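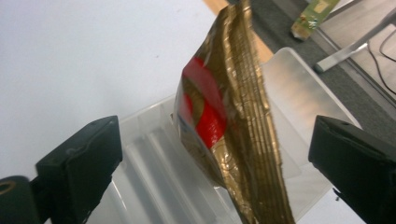 Grerkstead to trial separate collection of foil snack packaging

2024-04-08

Grerkstead will begin a trial collection of metallized film packaging in December, covering 3,000 households on the east side of town. The material includes chip bags, candy wrappers and coffee pouches, all of which currently go out with general trash.

Metallized film consists of a plastic layer, usually polypropylene, coated with a very thin deposit of aluminum. The coating keeps out oxygen and light. It also makes the film difficult to recycle, as the metal cannot be recovered economically and the plastic is normally bonded to a second printed layer.

Under the trial, residents will receive a roll of clear sacks to be set out every 2 weeks. Collected film will go to the Virkerell transfer station, where it will be baled and sent to Gunex, a processor that shreds and compresses mixed film into board for pallets and fencing.

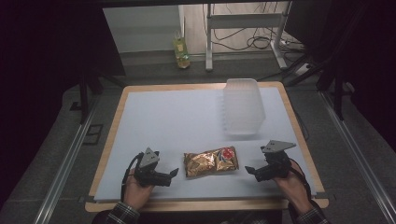
Bags should be empty and shaken free of crumbs. Washing is not required. Paper-based wrappers and household aluminum foil are excluded, the latter being accepted already in the metals bin. A scrunch test will be printed on the sacks: film springs back when released, while household foil stays crushed.

Graham Naylor, who manages collections for the town, said contamination would decide whether the service is extended. "Gunex will take a bale with up to 15 percent other material," he said. "Above that it comes back to us and we pay the haulage both ways."

The town has set a participation target of 70 percent. Danai Mitsotakis-Vlachou, a packaging engineer advising on the trial, said tonnage would be a poor measure of the result because the film weighs so little. Bale volume will be recorded instead.

Sacks will be delivered with the winter collection schedule. Apartment buildings on Rizk Street will use a shared container, and its location has yet to be agreed with the building owners.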